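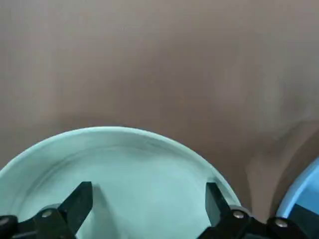 Brurnstead Dish Handling: data card

Summary

Teleoperated and scripted recordings of tableware handling on a brown tabletop, made by the robotics club at Brurnstead as its project for the fall term. The set holds 1018 episodes. Each episode is one attempt at one instruction, for instance "pick up the bowl by the rim" or "move the gripper over the plate."

Maintainers: Na-rae Yeom (recording, labels), Syahrul Gunawan (arm control), Sointu Lahtinen (storage and this card). Bok-nam Son is the faculty adviser.

Status

Version 2, released in November. Version 1 had the same episodes but the left and right wrist streams were swapped in one session. If you downloaded version 1, delete it.

Tasks

Single arm: approach a plate, grasp a rim, lift, set down.
Two arms: each arm works on its own bowl, or one holds while the other moves.
Rack: take a cup from the dish rack or put one back.

Left and right always mean the robot's left and right. From the far side of the table the arms reach toward the overhead camera, so the robot's right arm shows up on the left of that view. Several new members got this wrong in their first labels. Those labels have been redone. 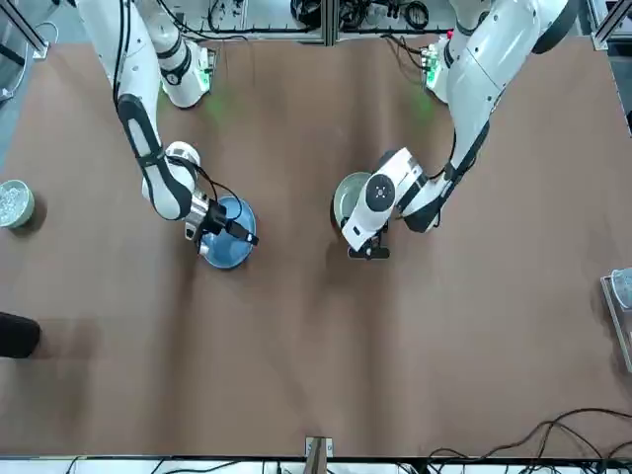

Bowls are grasped by the rim in all bowl tasks. We tried a grasp from the outside early in the term and dropped it, as the fingers don't open wide enough for the larger dishes. A few of those attempts are kept in the folder named outside_grasp and are not counted in the total.

Streams

Wrist camera on each arm, one fixed camera on the workspace, joint positions, gripper opening. Everything is resampled to the fixed camera's clock. The control software is Gidetti, our own fork, and the log reader is in tools/read_log.py.

Splits

Train: 838 episodes
Test: 180 episodes

The test episodes were recorded by A-yeong Son, who did not operate the arms for any training episode. Please don't tune on them.
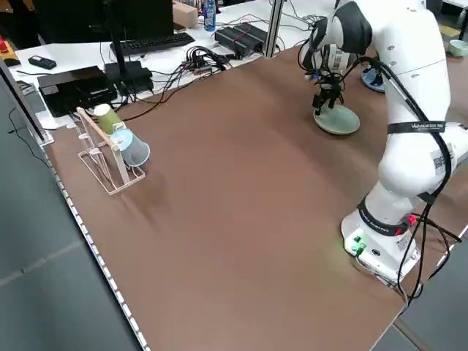
Rack episodes are the hardest part of the set. Light cups shift when a finger touches them, and an operator often needs a second approach. Retries are left in and marked retry = 1. An episode with more than two retries is marked as failed even if the cup ends up in the right place.

Known problems

The fixed camera drops frames in 18 episodes. They are listed in bad_frames.txt.
Gripper opening reads slightly above zero when fully closed.
Lighting was not controlled. Tuesday sessions ran into the evening and are darker.

Use

Free for class and club work. Ask Na-rae before posting results outside Brurnstead.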